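An Afternoon at the Werkholm Open House

I went to Werkholm in April mostly to see if the claims held up. The flyer promised "2,000 square feet of real living" and a laundry routine that would change how a household runs. I have a household. I was doubtful.

Kirsten Fogh led our group and she is a good talker. Her line is that a family of four wastes most of its laundry time on moving clothes from one place to another, and that everything should be sorted on one soft, low surface close to the basket. She gave us a figure of 166 hours saved a year. I asked where it came from and was told it was "internal."

The sorting corner was at least more honest than the flyer. A white plastic basket, heaped well past the rim, with a yellow plaid shirt hanging down the side and something maroon across the middle. One white garment had made it as far as the gray upholstery and lay there in a bunch. That looks a lot like my bedroom, and my bedroom is free.

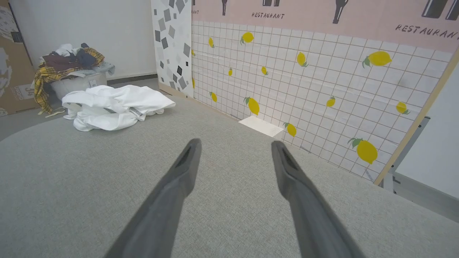
The folding talk

Oluf Mikkelsen took over at three o'clock. He folds beautifully, I'll give him that. But he wants shirts sorted by fabric before color, and when a woman behind me asked about socks he said socks were covered in the second course. The second course costs $300.

I tried his shirt fold at home that night and it came out fine — a bit slower than my own. The coffee was good and parking was easy. I'd skip the talk and go early, before the groups get big.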